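Bras fait maison : la pince rate le tissu une fois sur deux, que faire ?

Posté par lacerda_bricole

Bonjour à tous ! Je monte un bras à la maison, avec une pince noire à deux doigts et une petite caméra au poignet, et mon but c'est de lui faire ramasser du linge. Avec des objets rigides, tout va bien. Avec du tissu mou, sur 20 essais j'en rate 10, et je ne vois pas de logique là-dedans.
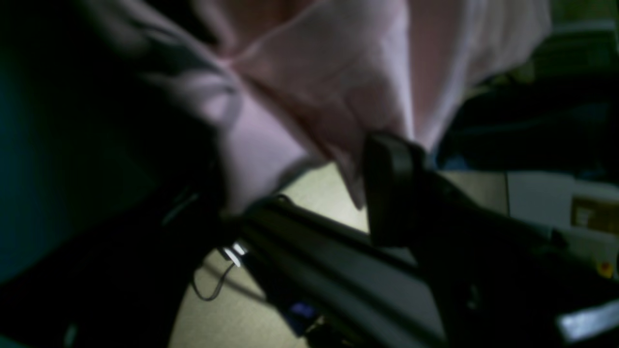
J'ai déjà changé la vitesse d'approche et baissé la hauteur de 4 mm – aucune différence. Le tissu glisse, ou alors la pince se referme à côté. Je commence à soupçonner les patins, qui sont en plastique lisse. Si quelqu'un est passé par là, je prends tout !

Trevor Clegg
J'ai eu pareil avec mon Stovlow. Le plastique nu ne tient rien, colle 2 mm de silicone sur chaque patin et refais ta série. Et ferme doucement, sinon tu chasses le pli avant de le pincer.

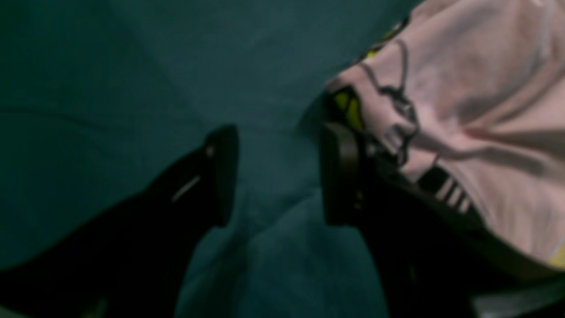 Faut-il un capteur de force pour attraper du tissu ?
Pas pour débuter, la lecture du courant des servos suffit à sentir que la pince serre quelque chose.

Pense aussi à viser un pli plutôt qu'une zone à plat. Moi je descends les doigts ouverts, je ferme, je remonte un peu et je regarde le courant. S'il retombe, je recommence un peu plus loin.

neteton
Moi j'ai laissé tomber le linge, trop pénible. Vérifie quand même tes câbles, chez moi ça tirait sur le poignet et tout était décalé.

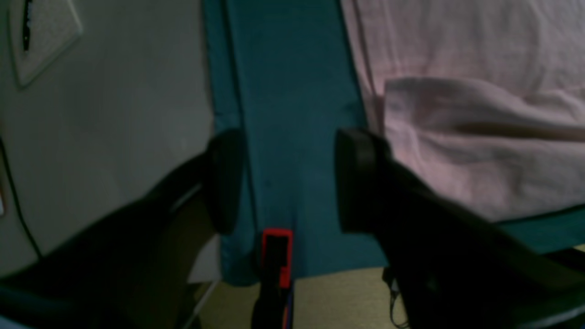 Les deux doigts ouverts, vus du poignet, avec les tissus rose et bleu-vert derrière.

lacerda_bricole
Merci ! Le silicone est commandé, je refais une série dès qu'il arrive – et je regarde les câbles ce soir.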